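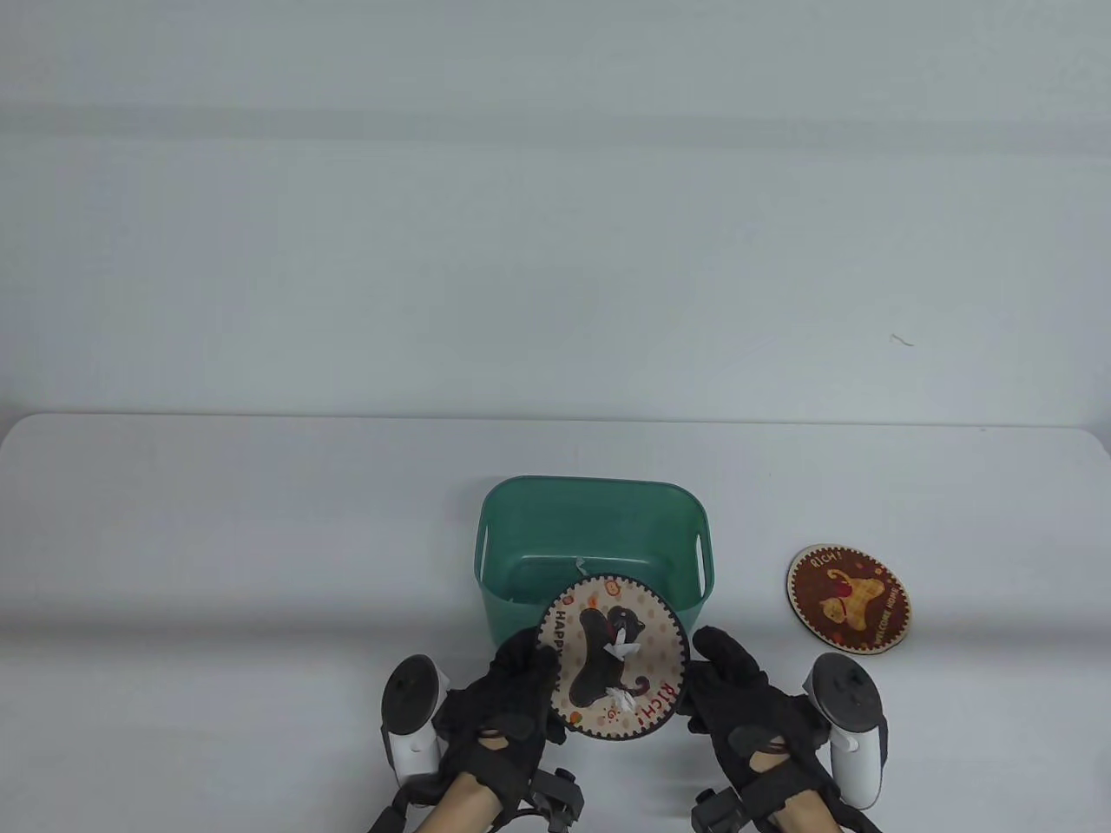 Lindard 2: demonstration cleaning software

By Chang-ho Cha, September

Lindard reads hand tracking logs, trims the dead time and labels each grasp before you train on it. Rumside, the maker, says it copes with two-handed work on thin, round things such as coasters. We'd want to see that on your own recordings first. In our trial it labelled 144 clips and we had to correct 11 by hand, mostly where both hands let go at once. The planner add-on is extra and we can't see the case for it yet. Licence covers two seats. No refunds once the key is used.

We use cookies to remember your basket. Accept or manage settings.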